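## 3. Where the knives live: storage and small cuts in home kitchens

draft of 2020-05-22, numbers in 3.2 still need a second pass

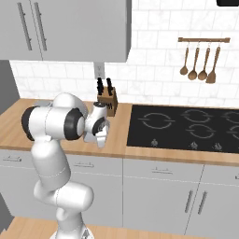 **Figure 3.** Counter storage in a kitchen.

Most hand injuries in the home are small and never get written down. A cut finger, a paper towel, a strip of tape, back to the onions. Clinic records miss nearly all of it, so we went to households directly. The Plimemville survey asked people where they keep their sharp knives, how often they sharpen, and whether anyone in the home had been cut in the past year badly enough to stop what they were doing. Storage was coded into four types: drawer (loose), drawer (with insert or guards), wall strip, and block. The block is the easiest to code, as it stands out on the counter the way the one in Figure 3 does, and respondents rarely had to think before naming it. Loose drawers were harder. People say "in the drawer" and mean very different things by it.

### 3.1 Sample

We mailed 4000 forms to addresses in Plimemville and the two towns next to it, Barkus and Quintero. Of these 2702 came back in a usable state. Response was better in Barkus than we had hoped and worse in Quintero, where a lot of the mail goes to boxes at the post office and sits. No reminder was sent. Budget.

Forms were dropped if the storage question was blank or if more than one type was ticked with no main type given. We did think about keeping the mixed homes as a fifth group. Plenty of kitchens have a block for the big knives and a drawer for the paring knives, and the paring knife is the one that does the cutting in both senses. In the end the mixed answers were too uneven to use. Some people ticked everything. We took the type marked "main" and moved on, which is a weakness and we come back to it in Section 5.

Homes with children under twelve were asked two extra questions about reach and locking. Those are reported elswhere.

### 3.2 What counted as a cut

A cut was any break in the skin from a kitchen knife that made the person stop the task. Graters, peelers, can lids and broken glass were left out, though respondents wrote them in the margins anyway, at length. (Can lids deserve their own paper.) Cuts while washing up were kept, and so were cuts while reaching for or putting back a knife. These last ones are the reason for the study and were coded separately as "storage cuts".

By this rule 844 homes reported at least one cut in the past year. In 122 of these the main cut was a storage cut. The rest happened during chopping, slicing, opening packages, and washing, in that order.

Opening packages was higher than expected. We had no box for it on the pilot form and added one only after the pilot homes in Barkus kept writing it in. Kitchen scissors would likely do more good here than any change in storage, but that is outside the question.

### 3.3 Drawer against counter

Storage cuts were reported most often in homes with a loose drawer. No surprise. The hand goes in without the eyes. Respondents described feeling for a peeler or a spoon, with the knife under something else. Several said they had bought guards and stopped using them within weeks. Guards get lost, or they don't fit the new knife, or somebody else in the home won't bother.

Drawers with an insert did better, and looked closer to the block and wall strip homes than to the loose drawers. We are wary of reading too much into this. People who buy an insert may be people who are careful anyway, and a mail survey can't pull the two apart. Age of the cook matters as well, and so does how much cooking gets done. A home where dinner comes out of a box has few chances to be cut at all.

Blocks had their own problem, which came up in the open comments more than in the counts. The knife goes back wet, the slot stays damp, the handle gets sticky. A few respondents also said they could not tell which handle was which and pulled two or three before getting the right one. One wrote that all her handles look the same and she had put dots of nail polish on them. That seems a good idea and costs nothing.

Wall strips were rare in all three towns. Too few to say much. Those who had them liked them, except in rented homes where screwing things to the wall is not allowed.

### 3.4 Sharpness

We expected dull knives to go with more cuts, as is often said. The survey gives only weak support. Homes that sharpened at least once since January reported slightly fewer chopping cuts, and slightly *more* washing cuts. The second makes sense, a sharp blade in soapy water is a bad thing to grab. But self-reported sharpening is not sharpness. Some people count three strokes on a steel, others mean a trip to the hardware store. We used the Dosiseck sharpness card in a small group of Quintero homes to check this and the match between what people said and what the card showed was poor.

Size of counter was also asked for, as a rough guess in arm lengths. Cramped counters went with more cuts during chopping but had no clear tie to storage cuts. People with little counter space tend to use drawers, so the two are tangled up together and we did not try to seperate them with so few storage cuts to work from. The tables by town are in the appendix.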